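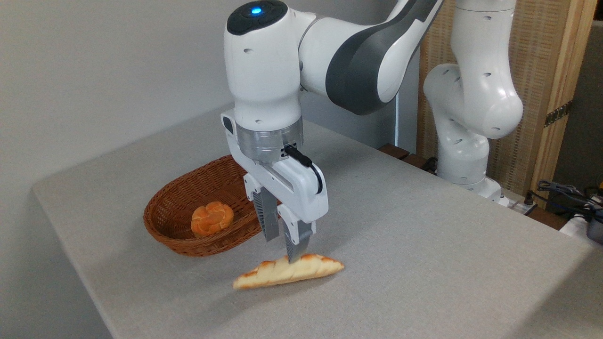

1/ Packing bench, Makavum bakery, Idville. A few of you asked how work has been going now that the arms do part of the basket packing, and I kept promising a proper answer, so settle in, this is going to run long (you know me).

2/ The job is putting breads in wicker baskets for the gift orders. Round knotted rolls, long pointed loaves, whatever the ticket says. I did it by hand for years and I still love it, but my thumbs do not love it. On a big morning we send out 423 baskets and by the end I couldn't open a jar of pickles.

3/ The arms came from a firm called Grornis last September. We call the main one Nakamura, after the street the old shop was on, and yes, people say good morning to it. I say good morning to it!

4/ What changed for me: I used to pack, and now I mostly set out bread, check baskets and fix the ones I don't like. It's easier on the hands and a bit harder on the head. You have to keep paying attention, and I went home with a headache pretty much every day of the first month.

5/ The long loaves are the tricky ones. They taper at both ends and no two curve the same way, so where the fingers take hold matters a lot. Squeeze too hard and you've dented somebody's birthday present. We spent 3 weeks on grip settings and ate a great many mistakes, with butter.

6/ The part I worried about was hours. There were 50 of us before and there are 50 of us now, but two of the early packing shifts became one, and some folks really missed that early pay. They got moved to the ovens and the front counter. One loves it, one is still pretty sore about it, and I don't blame her a bit.

7/ I'd also like a say in how fast the line runs. Right now the office sets it. We asked for a slow button at the bench and got a "we'll look into it," so I'm asking again here, where my boss can read it (hi!).

8/ Nearly 78 of you wrote to me after the last thread and I'm still working through the replies, with a cup of tea and my feet up. If your bakery is getting arms too, ask me anything about the first month.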